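4.2 Folding laundry in lived-in bedrooms

Having looked at the two finger designs on the bench, where everything is flat and well lit and frankly rather kind to us, we were eager to see how they would get on in the places we had in mind when we started. The Saditwood sessions were all held in ordinary homes in and near Ulidthorpe, with the furniture left where it stood, and the operator worked with one hand-held gripper in each hand. We kept 1,807 recordings in the end, of which 940 show clothes being folded on a bed (Figure 6).
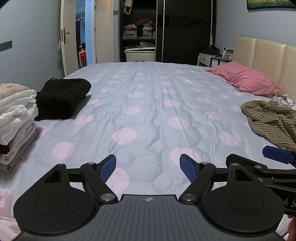
Figure 6. View from one of the two hand-held grippers at the foot of a bed. The blue textured pads are apart, with folded clothes to the left and a striped garment still crumpled.

A bed is a harder work surface than we had expected, and we have grown rather fond of it for that reason! The duvet gives way under the fingers, so a pad that slides neatly beneath a sleeve on a table will, on a bed, quite happily pick up the sleeve and a good pinch of bedding along with it. The smooth Matos pads did this often enough that our operators began to come in at a flatter angle without being asked. With the textured pads they went back to pinching from above, which felt more natural to them and left the wrist in a more comfortable position.
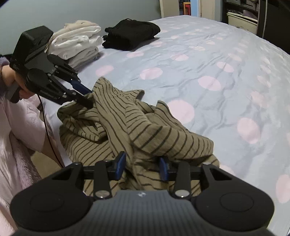

Two-handed grasps were where the difference mattered most. When both grippers hold the same piece of cloth, any slip on one side pulls the fold crooked, and the operator then has to let go and begin again. We marked 643 of the folding recordings by hand for slips of this kind (a slow job, but a pleasant one with two people and a pot of coffee), and then passed the same recordings through the Futell tracker to see whether it kept hold of both fingertips while they were close together. It struggled most with thick folds, a point we return to in Section 5.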